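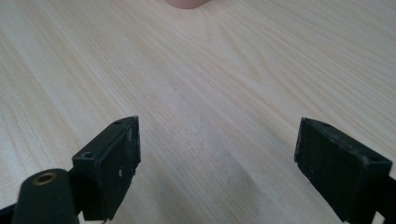
Learning to love the long letter

I've started writing letters again. Proper ones, on paper, with a stamp that costs more every time I look! It began in August, when I was clearing out a drawer and found a bundle from Lizeth Flores, who was my pen friend from the age of eight until we both went off to college and got lazy. I read the whole lot in one evening and laughed so much I had to put the kettle on twice.

What struck me was how much room she gave to small things. There's a page and a half on a bus ride to Kistville, and another on whether her aunt's soup had been ruined by too much pepper (it had, and she drew the aunt's face to prove it). I can't remember a single text message from last month, but I now know that soup inside out.

So I wrote back, twenty-odd years late, to the only address I had. Four pages, both sides. I told her about the garden and my terrible singing group and the book I gave up on. Then I heard nothing for weeks and decided it had gone to a stranger — and then a fat envelope came through the door. Her mother still lives there and had sent it on. I actually squealed.

We've kept it up since. My handwriting was dreadful to begin with, all spikes and crossings out, and my hand ached by the end of a page. It's getting better. I bought a pad of 50 sheets in the cheap shop and I'm nearly through it, which I find ridiculously pleasing. I like a plain table, nothing on the radio, and a pen that doesn't scratch.

Fidelina Bedoya from singing has caught the bug too and is writing to her brother, who replies on postcards in tiny capitals. She brings them along to read out in the break, and we all want to know what happens next with his neighbour's hens.

If there's somebody you've lost touch with, do give it a go. Start with the weather if you're stuck. Lizeth always does, and by the second line she's off on something else entirely. I owe her a reply now, and there's a lot to say about the singing group's trip.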